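The Smoke Vote at Plullier

In the winter I am telling you about, the town of Plullier had 566 people on the electoral roll and one public house, the Foratora, and it was generally held that you could not change anything about the one without upsetting most of the other.

I was clerk to the council in those days, which sounds grander than it was. I had a desk, a kettle and a key to the hall.

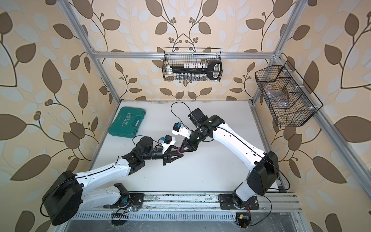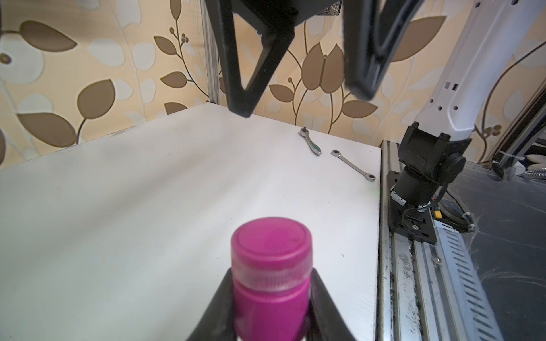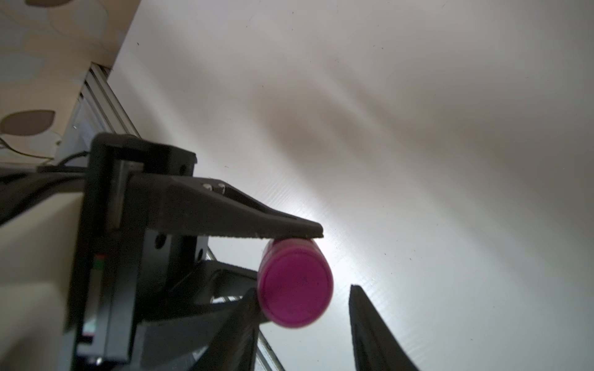 The trouble began with a letter from the county, two pages long, inviting small towns to make their own rules about smoking out of doors. Indoors had been settled years before, and the smokers of Plullier had gone out into the yard behind the Foratora without much fuss, taking their glasses with them, and there they had stayed in all weathers under a bit of tin roof. I read the letter at my own kitchen table, and I remember sitting there a long while and thinking that if I put the letter in the drawer under the tea towels it might be spring before anyone asked after it. I should like to say I was above such a thing. I left it in the drawer for nine days, and then my conscience got the better of me and I took it in to the mayor.

Our mayor was a chest doctor's widow and she had feelings on the subject. She read both pages standing up in her coat, and by the time she had reached the end she had more or less written the rule in her head: no smoking in the yard, nor on the green, nor at the bus shelter, nor within thirty paces of the school gate, with a fine for anyone who forgot. I typed it up that afternoon. When I pinned it to the board outside the hall a man I had known since infant school walked up, read it with his cigarette in his mouth, wished me a good evening, and did not speak to me again until after Christmas.

You would have thought we had proposed to dig up the churchyard. There were letters pushed under the hall door, some signed and some in capitals. The baker's wife, who had never smoked in her life, was against the rule on principle, and her husband, who smoked like a bonfire, was for it, as he thought it might help him stop. They served on either side of the shop and would not pass each other the change. The young people, whom everybody claimed to be protecting, were mostly interested in whether the bus shelter would get a new bench out of it.

The meeting was set for seven o'clock on the darkest sort of December evening, with sleet coming sideways up Magsi Lane. I put out every chair we had and still they stood along the walls and in the porch. The mayor spoke first, and spoke well. She talked about her husband's patients, and how he used to come home and sit on the stairs for a while before he took off his shoes. There was a good deal of looking at the floor. Then the landlord of the Foratora got up, a big shy man, and said that his yard was the only place some of his old fellows ever talked to another soul, and that if they couldn't smoke in it they would do it at home by themselves with the wireless on, and would that be healthier, he wondered, because he truly didn't know.

Well, it went on until past ten. At one point somebody opened the side door for air and half the room slipped out to light up, the fors along with the againsts, all of them huddled together under the gutter and sharing the one box of matches that would strike. I stood in the doorway with the minute book under my arm. I heard the baker ask the landlord how his mother's hip was getting on. I heard somebody say the sleet was turning.

When they came back in they passed the school gate and the bus shelter with hardly a murmur, argued over the green for another half hour and passed that too, and left the yard alone until the following year. The mayor was not pleased. She told me so while we stacked the chairs, and then she asked whether the tin roof out there was sound, and I said it leaked at one end and always had.

She had it mended in January, out of her own purse I believe, though it never appeared in any accounts of mine. The man from infant school did the work. He nodded to me from the ladder, and I went in and put the kettle on for the pair of us.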